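4. Recording your first clothing set

Now the fun part! By this point your Daveo hand gripper is charged, paired and calibrated (Section 3), and you're ready to gather real examples. Clothing is a great place to start. Fabric never lands the same way twice, so even a short session gives the Drelari trainer plenty to chew on.

Before you begin

Pick one surface and one kind of garment for the whole set. A made bed works very well, and so does a couch. Patterned sheets are fine, and so are plain ones. Mix them up from set to set if you can.

1. Lay the garment down without straightening it. Folded over, bunched up, half inside out: it's all good material.

2. Hold the gripper with the fingers fully open and press the side button once. Wait for the short beep.

3. Move in at a comfortable pace, about as fast as you'd reach with your own hand. Aim for a spot you could really lift from, such as a waistband, a collar or a cuff. 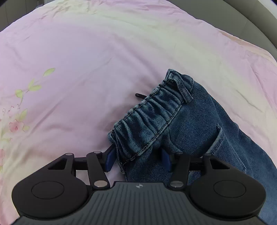
4. Close the fingers with one smooth squeeze. If you miss, open up and try again in the same recording. Second tries are some of the most useful examples you can send us, so please don't throw them out!

5. Lift, move or fold the garment according to your task card, then let go and back away until the fingers are clear of the fabric.

6. Press the side button again. Two beeps mean the recording is saved.

Note: Jeans and other heavy items slide out of a shallow grip. Get a good bite of fabric between the pads before you lift.

Caution: Keep your free hand away from the finger joints while squeezing. Don't close the pads on zippers, rivets or metal buttons, which can tear the pad surface.

How many do I need?

A starter set is 400 recordings of one task. That sounds like a lot, but most people settle into a rhythm quickly. Ona Vasiliauskas in our Salem office has sent in 2,079 since February and still swaps tips on the Heren message board. Take a break after every 4 task cards and wipe the pads with a dry cloth.

Changing things up

Between recordings, turn the garment, drop it again from waist height, or start from the other side of the bed. Small changes count. If ten recordings in a row look alike to you, they'll look alike to the trainer too.

Next: 4.1 Reviewing and uploading your set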